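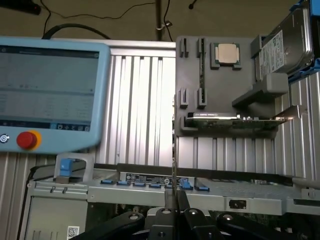 Teach pendant with red emergency stop button

Flenska adds spoken bus directions, starting with Hevinthorpe

Flenska, the journey planner from Cledonus, will now read your bus directions aloud and let you change them by voice. The update is out for Android phones in Hevinthorpe, in English only. An iPhone version is promised for the spring, as it was last year.

What it does. You ask for a place, the app picks a bus, and a voice tells you when to walk, where to stand and when to ring the bell. If the bus is late it will offer another. You can say "next one", "fewer changes" or "stop talking" and it should do as it is told. There is also a command for sending your arrival time to someone in your contacts, which the old version already did with two taps.

Cledonus calls this "hands-free travel". Drivers need their hands free. Most people at a bus stop are holding the phone anyway, and the ones who would gain most from spoken directions, blind and partially sighted passengers, have been asking for them since the app came out. The company's announcement mentions them once, in the last paragraph, after the bit about cyclists.

Where the times come from. The voice reads from the same live feed as the map, supplied by Rengifo. Anyone who uses Flenska in Hevinthorpe will know the trouble with that feed. Buses on the hospital loop vanish from it when they reach the turning circle and come back several minutes later going the other way. The market stop is still listed on the wrong side of the road. A wrong time on a screen is a nuisance, and a wrong time read out in a confident voice is likely to be believed for longer.

Yhon Restrepo, head of product at Cledonus, said the feed was "in much better shape than people think" and that the voice would say "expected" before any time it was unsure of. In our short test it said "expected" before every time it gave, including one for a bus that was already standing at the stop with its doors open.

The trial. Cledonus says it ran the feature with 500 passengers before launch and that 137 of them still use it daily. The company puts this forward as good news. It could equally be said that 363 people were given the thing early, for nothing, and found they could do without it most days. Restrepo would not say how many of the 500 had stopped using it altogether, or how they were chosen in the first place. 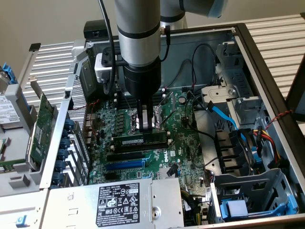

Nor would he say how many of the testers travelled at peak times, when the stops along Station Road are loud enough to make any phone speaker useless. We tried it there just after eight in the morning and it heard "next one" as "Weston", then planned us a trip with two changes. Earphones with a microphone helped a good deal. Without them we gave up and used the map.

What it costs. The spoken directions are free for now. Voice commands are free for 10 trips a month, after which you need Flenska Plus. A trip counts when you speak to the app, whether or not you get on a bus, so asking the same question twice because it misheard you uses up two of them. Restrepo said this was "something we are looking at". It is in the terms all the same, and it was written there by somebody.

The price of Plus has not gone up, though the yearly plan has gone from the sign-up page in the latest version. Cledonus says existing yearly customers will be able to renew "on similar terms". We asked which terms would be similar and which would be different and were sent a link to the sign-up page.

Your voice. Recordings are sent to Cledonus to be turned into text and are then deleted, the company says, "once they are no longer needed". There is no number of days given. The setting that stops them being used to improve the service is under Account, then Extras, then Sound, and it is switched off when you install the app, meaning that sharing is switched on. Turning it the other way takes effect at the next restart. If you share a phone with your children you may want to do this first and read the rest later.

It also keeps a list of every place you have asked for. You can clear the list, one line at a time.
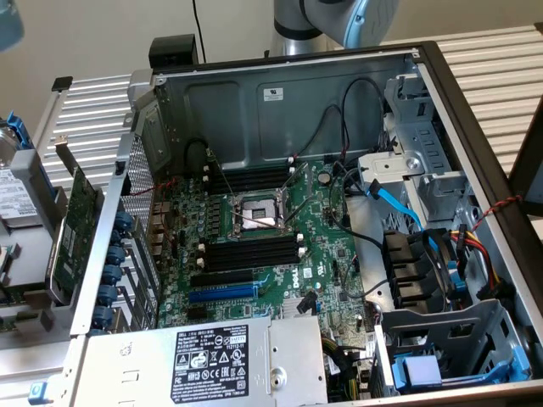

Issue 137 | Page 10

Will other towns get it? Cledonus has a page of places marked "coming soon", and Hevinthorpe's neighbours are all on it. So is tram support, which has been coming soon for longer than some of the trams have been running. No dates are given for any of them. Restrepo said the order would depend on "demand and data quality", and since the same Rengifo feed covers the whole county it is hard to see why the quality would be better a few miles up the road.

The bus operators do not seem to have been asked for much. None of the timetables has changed to suit the app and there are no new signs at stops, so passengers who need to find the right pole will still have to read the letter on it. For now the voice says "the stop nearest you", and at the bus station, with its long row of bays, that is no help at all.

There are good things in the update. The walking directions are clearer than they were and no longer send people through the car park behind the library. The voice can be slowed down. "Ring the bell now" came at the right moment on three of our four journeys, and on the fourth it came one stop early, which is the better way to be wrong. If Cledonus had put that out as a modest fix for people who need it, there would be less to grumble about.

How to get it. Update Flenska to build 3028 or later, open the menu and choose Speak. The app will ask for the microphone, your contacts and your location at all times. It needs the first of these for voice commands. We refused the contacts and changed location to "only while using the app", and the directions worked just as well, though it has asked us to reconsider every morning since.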